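3 June 2019

Back on the hedging study. I finally have the whole Lulham set in one folder, 2,229 sentences from first-year essays, and I spent the morning tagging them for "maybe," "I think," "sort of" and friends. My eyes are shot but it's going well!

Beat Frei and I each tagged the same 50 sentences without peeking, then compared. We split on three. All three were "I feel like," which he wants to call a hedge every time and I don't (sometimes the student really is talking about a feeling). We settled on tagging it as a hedge only when a claim follows. I have to go back through what I did in March and fix those, ugh.

Savita Khurana stopped by with the Riedl handouts, the ones on teaching academic tone to second-language writers. Page two tells students to never use "I" at all. Our own essays with good grades are full of it, so I'd like to get that into the talk somewhere, politely.

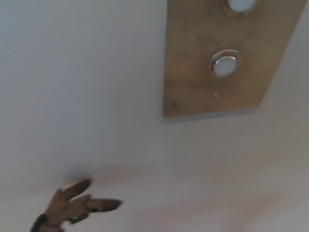 White wall, with the brass-colored panel up on the right.

Tried loading the tagged file into Preltolel after lunch. It choked on the curly apostrophes again, so every "don't" came through as two words and the counts were junk. Swapped them all for straight ones and reran it. Looks sane now, but I haven't checked the contractions by hand yet. Beat, if you open the file before I do, please don't save it from the spreadsheet, it puts the curly ones back in.

Still to do: pull another 50 for Savita to tag, write down the "I feel like" rule in the guide, and ask whoever runs the Ustosura workshop if the abstract can go over one page. Mine is at a page and a bit and I don't want to lose the examples.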